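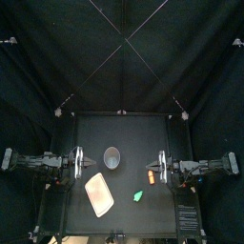 The Naltcombe Tram Sheds: A Century of Repair

The Naltcombe Tram Sheds occupy a narrow site between the harbour line and the old municipal gasworks. Built to house and maintain the town's electric fleet, they served that purpose until the network closed, and afterwards passed through a succession of tenants: a joinery, a furniture store and, for 19 years, the Drarkau flour company. The present exhibition in the west shed is the first to consider the building and its workforce together.

Heikki Leinonen, the works foreman during the busiest period of the sheds, kept a daybook in which every repair was entered by tram number, fault and hours taken. The surviving volumes contain 1,238 entries. Most are brief. Brake shoes, window straps and trolley heads recur week after week, and the salt air accounts for a steady traffic in corroded step irons. Leinonen's hand is small and upright, and his spelling of local street names was never fully settled.

Curator Siu-fong Chung has arranged the daybooks beside the objects they mention wherever these could be found. A cracked controller handle from car 284 lies next to the page recording its replacement. The upholstery samples, in a bottle-green moquette, were recovered from a loft above the paint bay, where they had been used to stop a draught.

Considerable attention is given to the apprentices. Indentures were offered each August, and successful candidates spent their first year in the stores before being admitted to the pits. Feng-yi Hung, whose essay opens the accompanying catalogue, traces several of these young men into later employment at the Flunusier shipyard, where the habits of the sheds appear to have travelled with them. Hung observes that the yard adopted the same system of brass tallies for tool loans, down to the shape of the tag.

The architecture receives a separate room. Drawings by Hok-lam Hsueh, prepared during the recent conservation programme, record the sawtooth roof and its riveted trusses in detail. The north-facing glazing had been painted over in wartime and was cleaned by hand. Two bays have been left in their earlier colour – a dull cream over brown – so that visitors may compare them with the restored work.

The Cheung Bequest has supported the publication of the catalogue in an edition of 500. It includes a gazetteer of tram stops, a glossary of workshop terms and a short memoir by Siu-fong Hsiao, whose grandfather drove the harbour route. The exhibition opens on 19th May in the west shed. Entry is by the Gasworks Lane gate, and the catalogue may be purchased at the front desk.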